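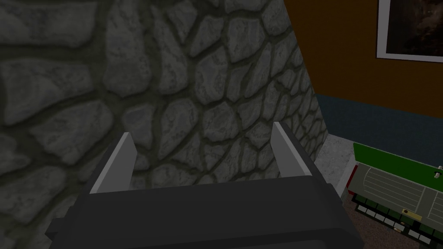 Call for participants: simulation group, Kakgate student robotics club

We need 5 people who don't believe what a simulator tells them.

Last term the club ran 2,904 pick-up attempts in our simulated rooms and logged 1,581 of them as successes. Some members want to put that on a poster for the Lirilberg competition in December. I would like someone to check it first. What did we count as a success? Did the gripper lift the object, or did it nudge it while the script was feeling generous? I have read the script and I still can't say.

The work is mostly dull. You will replay runs, look through the gripper's view, and write down what went wrong in plain words. A lot of runs end with the fingers open in front of a stone wall and the thing on the floor off to one side. If you find that funny the first few times, good. You will see plenty more.

You should be able to read someone else's Python without rewriting it. Robot experience is fine but I wouldn't lean on it. Several people who had it last year never opened the logs.

We meet at 6 p.m. in the Ferkgate lab, second floor. Expect one evening a week plus your share of the replays. There is no pay and no course credit, whatever you may have heard. Members who finish their share can travel with the team.

To apply, send Přemysl Doležal a short note about a result you once doubted and what you did about it. Leave out the cover letter. Notes can also go in the club mailbox at the Kratochvíl building.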